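Clollum Home Help
Storage and shelves > Cubby units

Square cubbies always become a mess after one week. Which system is really working?

Posted by Natália Tóth
Tue 8 December
Viewed 1037 times

Hello to all. I have in my workroom a wooden shelving unit with square cubbies, and below it a lower set of shelves which goes further down. I like it very much as a piece of furniture, but I am not able to keep it in order. I will try to explain exactly.

In the cubbies I keep many small boxes and also single things without a box: tape, chargers, small tools, glue, batteries, a sewing kit, parts from things I wanted to repair. The cubbies are deep, so what I put in the back I do not see anymore. I put a second row in front, and then a third thing on top of the second row. When I need something from the back I must take out everything, and I am usually in a hurry, so it does not go back in the same way.

The lower shelves are even worse. There I have containers, mostly dark ones, and I do not know what is inside until I open the lid. Last month I bought wood glue and then I found two full bottles of the same glue in the container at the bottom.

What I tried until now:

In September I made everything by color. It looked beautiful for about 15 days. Then I noticed I do not remember things by color, I remember them by what I do with them.

After that I put everything in alphabetical order, which was a mistake from the first day. My husband speaks Slovak with me and the labels were in English, so he put the scissors under N.

My questions are these. Should I put a box in each cubby, or should some stay open? How do you decide what goes down and what goes up? And is it a bad idea to put things on the top of the unit? I always leave something there and I have a feeling that this is where the mess begins.

I do not want to buy new furniture. The unit must stay on its wall.

Answered by Juraj Ďurica
Marked as helpful by 225 readers

Hello Natália. I had the same problem in a small repair shop where I worked and later the same again in my own hall, so I will write what I do. It is long, sorry.

First, forget the unit for one afternoon and work on the floor. Take out everything from the cubbies, but leave the lower shelves as they are, or you will get tired and push all of it back in the evening. Spread an old sheet and put things together by the job. For me the jobs were: fix something electric, hang something on the wall, send a parcel, sew a button. For you they can be different. Write each job on a piece of paper and lay it with the pile.

Some things belong to two jobs. Tape is the classic one, I need it for parcels and for painting. I bought a second roll and stopped thinking about it.

Then one cubby is one job. If the pile does not fit in one cubby, cut the job in two. If the pile is only three small things, find a neighbor for it, but do not mix it with something completely strange.

About boxes: I use a box only where the things are small and roll around. Bigger things stand open. A box that does not fill the depth of the cubby will move backward, and then you put something in front of it and you are again at the beginning. Measure the inside of the cubby before you buy anything, and measure it at the front and also at the back. My unit was narrower at the back by almost one centimeter and I had to return the whole order.

If your box is too short, put a piece of wood or a rolled towel behind it. Then the front of the box is always at the front of the cubby and there is no place for a second row. This one thing helped me more than all the labels.

For up and down I follow the hand. What I take every day is between my hip and my eyes. Heavy things go to the lowest shelf. Light things which I take once or twice in a year go to the highest cubbies.

The dark containers are not a problem in themselves. Put on each one a strip of white paper tape on the short side, the side which looks at you, and write with a thick pen. Not on the lid, you do not see the lid when another container stands on it. Write the job and not the list of things. "Parcels" is enough.

The top of the unit: I allow one thing there. One. It is the place where I put what I found and do not know where it belongs. When a second thing wants to come, the first must go to its home.

For the language of the labels, ask your husband which word he would look for. In our house half of the labels are in two languages and it does no harm.

Comment by Natália Tóth
Thank you very much, this with the towel behind the box I would never think of. I measured, and my cubbies are the same at the front and the back. But what do you do with parts which do not belong to any job? I have a box full of screws and small plastic pieces from furniture which I maybe do not have anymore.

Comment by Juraj Ďurica
Put them in a jar, write the month on it, and look in one year if you opened it. I did so with a jar of 274 screws (my son counted them on a rainy day, I did not ask for it). I used four. The rest went to a neighbor who builds birdhouses.

Answered by Rajitha Debnath
Marked as helpful by 15 readers

just buy baskets, same size for all. then you don't see the mess and it is solved. I have the Moroz ones and the kids can throw toys in them.

Comment by Fatos Kovačević
This is good for toys, but for tools I would be careful. I did it and in two months I had twelve baskets with everything in each one. You must open them all to find a pencil.

Comment by Rajitha Debnath
ok but it looks nice

Answered by Hedvika Bednárik
Marked as helpful by 48 readers

I agree with most of what Juraj wrote, but on one point I have another opinion. I do not think you should fill every cubby. Leave one empty, in the middle, at the height of your hand.

I work from home with fabrics and I have always something which is half done. Before, the half-done things lay on the chair, on the table, on the windowsill. Now they have the empty cubby. In the evening I put everything from the table into it and in the morning I take it out again. If the cubby is too small for the evening, I know that I started too much.

Second, about the lower shelves. Check how you stand when you take something from there. If you must kneel, you will not put things back properly, it is simply not comfortable and you will leave them on the floor in front. I moved down only what I am ready to kneel for: the iron, the big paper, the spare lamp, the paint. If you have two containers one on the other, the top one should be light enough to lift with one hand.

For light-colored containers and dark containers, I use them for different purposes. Light ones are for things I use, dark ones are for supplies. So when the tape is finished I look only in the dark ones, and before I go to the shop I look there too. With this you would find your glue. You wrote that color did not work for you, but here are only two kinds and this is easy to remember.

I also want to say something about dust, as it was not mentioned. Open cubbies collect dust at the back. Twice a year I take out one column, wipe it with a slightly damp cloth, let the wood dry with nothing in it for an hour, and put it back. One column, not the whole unit. The next column comes on another day.

And please check that the unit is fixed to the wall before you put anything heavy up. I do not know how yours is built. Mine came with a metal angle which stayed in the bag for two years, I am ashamed to say.

Comment by Natália Tóth
It is fixed, my husband did it with two screws when we moved in. The empty cubby is a difficult idea for me, I am a person who fills everything! But I will try for a month. For the dark and light containers I only have a few light ones, so they will be for the tape, the glue and the batteries.

Comment by Hedvika Bednárik
A few is enough. Start with the things you search for most often. And if you can, show us the wall with the cubbies and the shelves below, then it is easier to advise about the heights.

Comment by Natália Tóth
I add the picture of the room. The cubbies are on the left at the white wall, and the lower shelves continue under them. On the top there is one small red thing, so with the rule of Juraj I am still allowed.

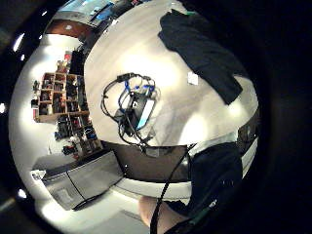 Similar topics on Clollum Home Help

How to label boxes when the family speaks two languages
Deep shelves in a narrow hall, what to put in the back
Wooden shelves smell after cleaning, what did I do wrong
Which tape does not leave glue on plastic containers
Fixing a tall unit to an old plaster wall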